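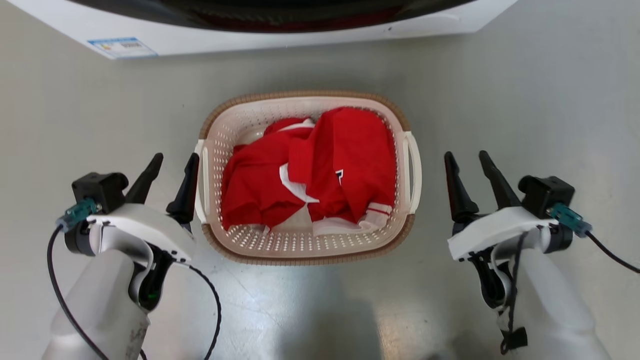
13/03/2026 - laundry corner, red kit

Red stuff from the Goreo load. Kept it apart from the towels, last time a pink tea towel came out and I heard about it for weeks. White collar and trim on these so same worry in reverse - cold wash, no soaking, out as soon as the drum stops.

Plan:
- 30 min cool program, spin 900
- half dose of the Trodanano liquid, no softner
- one color catcher, two if anything looks new
- pockets!! (December, the tissue. never again)

Basket stays on the floor right in front of the door, not off to the side. Shorter reach and socks don't end up under the machine. Hye-jin wants it 6 inches further back so the door clears. Try both, write down which.
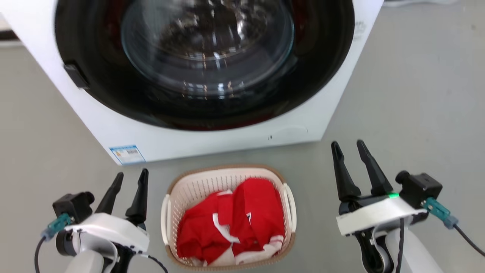
Basket in front of the washer, door side. Red and white pile.

Dose: cap line says 200 for a full drum, way too much for this. Still getting suds in the last rinse at Wernidgate with less than that. Ask Majumder if they have the smaller cap.

Rim of the basket is fine, handles fine. Want a second one in another color so clean and dirty dont get mixed up - put on the order list.

Door gasket: wipe round with the gray cloth after every third load, get the fold at the bottom, fluff sits there. Leave door ajar overnight.
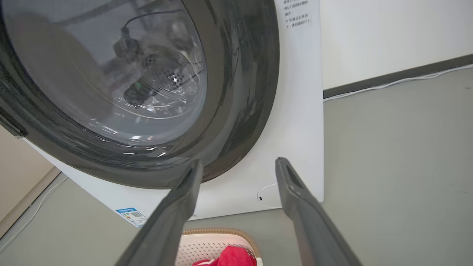
Low down by the door. Label top right of the panel is in Chinese, energy sticker bottom left.

To do: get Hye-jin Ryu to translate the label, tape the English next to it. Check filter. Buy color catchers, only 3 left in the box.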